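Six weeks with the night sorters at Kurian

I'd been trying to get an hour with the woman who runs the seed library at Kurian for most of the spring, and when she finally said yes it was for half past six in the morning, in Flerau, with the kettle already on. She asked me not to use her name ("everyone round here knows who it is anyway!"), so I won't.

The library started with 34 packets of beans in a biscuit tin. It now lends out 396 kinds of vegetable and flower seed, and you pay nothing as long as you bring some back in the autumn. Do people really bring them back?

"Most do," she said, pouring. "Some bring back the wrong thing. I had a lovely man return a bag of what he swore was Folen kale and it came up as turnips. Lots of turnips."

I wanted to know which seeds give her the most bother, and she didn't stop to think. Parsnips. "They're dead in a year. People find a packet in a drawer from the last house they lived in and want me to be pleased about it."

We got on to squash after that (my fault, I grow too many), and she told me off for saving seed from plants that had been next to each other. "You'll get something. You might not want to eat it."

Sorting is done by letter, A at the window end, and she still does the peas herself by hand, 200 to an envelope.
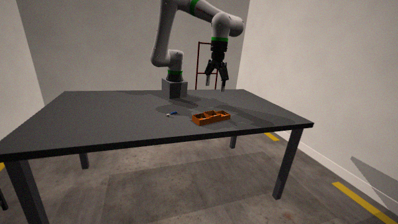
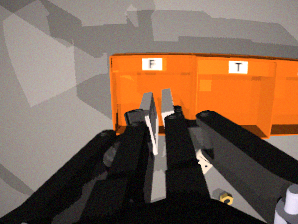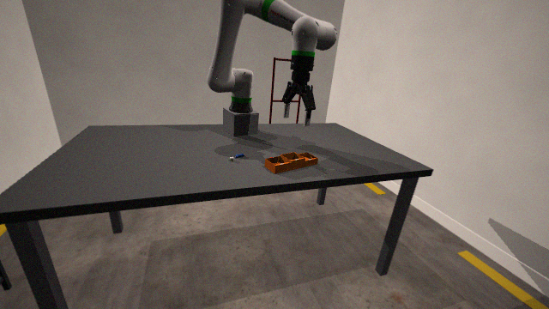
What she'd plant first

I asked what a beginner should borrow. "Broad beans, and a lettuce. Then come back and tell me what the slugs did." She's hoping to open a second shelf in Irkent by May, if the library there can find her a cupboard that stays dry.

I went home with three envelopes and strict orders about the parsnips.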